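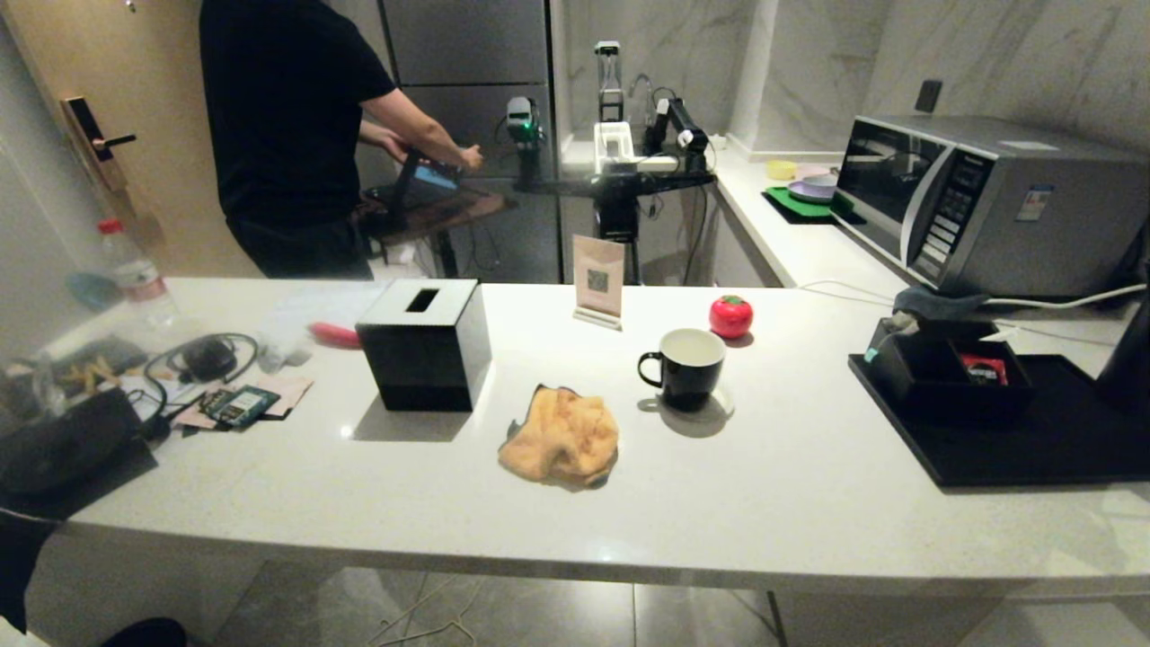
Tavby bench rules: progress report, March 27, 2020

Hi all — quick update on where the good practice guide stands and what your money has been doing.

The draft is now at version 3 and I'm pretty happy with it! The big change is that every rule fits on one line. The old version from August had a whole page on stopping an arm by hand, and when I watched people at the Naltthorpe site use it they skipped straight to the checklist (I would too).

We've logged 412 sessions under the new rules, out of the 4,000 we promised. I know that looks slow. Most of the winter went into rewriting the section on shared kitchens, where the arms work near a sink and people wander in and out for coffee. Sikder read it and sent back 59 comments, nearly all of them fair. The one I'm still arguing about is cables — they want every cable off the floor before power-on, and I'd settle for a taped route.

Still to do: the sign-off sheet, the Fliritura translation, and a proper rule for who holds the controls when two people are in the room. I'd like your view on that last one before I write it up. Spending is on plan, and the receipts are in the usual folder.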